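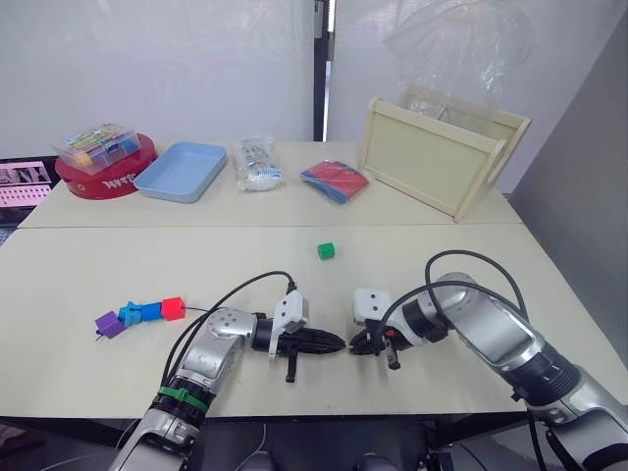 Right, I've had a few messages asking what happened with the Flarnley air quality case, so I'm going to try and put it all in one place. Long thread, get a brew. 1/

Quick background if you're new. I live on Ellwood Road, the one that runs from the bypass down past the primary school. Every lorry going to the Drullel depot comes past my front window. I've been moaning on here about it for years, sorry. 2/

The council put a monitoring tube on the lamp post outside the school, and another by the bus shelter. The results went in a report, the report went on the website, and then... not a lot. The action plan they're supposed to write when the numbers are over the limit never turned up. 3/

So 31 of us on the road put our names to a claim asking a judge to make them write one. That's all it was. We weren't asking for money and we weren't asking for the depot to shut, whatever you read in the comments under the local paper. 4/

The hearing was in February and I went along for the whole thing. If you've never sat in on a judicial review, bring a cushion. There's an awful lot of people turning to tab this and page that, and page 446 of the bundle (a map of my own street, upside down) got a good half hour to itself. 5/

Our barrister's point was pretty simple. The council knew the readings were over, the law says you then need a plan, and there isn't a plan. The council said they had a "developing strategy" and were waiting on traffic figures before finishing it. 6/

The judge asked when the traffic figures were due. There was a bit of whispering and then somebody said they didn't have a date. I wrote that down and underlined it! 7/

Anyway - judgment came through by email on a Tuesday morning while I was doing the packed lunches. We won on the main bit. The council has to publish a draft plan within 60 days, then put it out for people to comment on, and it has to say how and by when the levels will come down. 8/

We lost on the other bit, which was about lorry hours. We wanted an order keeping HGVs off Ellwood Road during the school run. The judge said it was for the council to decide what goes in the plan, and a court can't write it for them. Gutted, but I can sort of see it. 9/

Pylyp Zhuravel from number 12 is more cheerful about it than me. His little girl has asthma and he's the one who got the whole claim started, knocking on doors in the rain with a clipboard. His view is that once there's a proper draft we can all pile in and ask for the lorry hours then. 10/

Barry Lambert, our ward councillor, rang me the same evening. Fair play to him for that, he didn't have to. He says the council won't appeal and he'd like the school end of the road looked at first. I said could I put that on here and he said yes, so there you go Barry, it's in writing. 11/

Some answers to stuff in my replies:

Does this mean a clean air zone? No. It might be one of the options in the draft but nothing in the judgment says so, and your van is fine for now. 12/

Did it cost the taxpayer? The council has to pay part of our legal costs, yes. I don't know the amount yet and I'm not going to guess. 13/

Why not just move? My mum's round the corner and the kids like their school. Next question. 14/

What about the Prosport car park? A few of you say the queue to get in on match days is worse than the lorries. You might be right, but there's no tube anywhere near it so there aren't any readings. I've asked for one to go up and I'm on my 3rd email about it. 15/

Things you can do, if you live round here. Sign up for the council's consultation alerts so you hear when the draft lands. And if your kids or your parents have had trouble with their breathing, write it down with dates, it'll help when we send our comments in. 16/

We're meeting in the church hall on Saturday at 10 to go through the judgment properly. It's open to everyone on the road and the streets off it, including those of you who think we're a pain. There'll be tea, and I'm bringing flapjack. 17/

I'll add to this thread when the draft's out. Muting it tonight though, I've got a mountain of ironing and I've been looking at my phone since six. 18/18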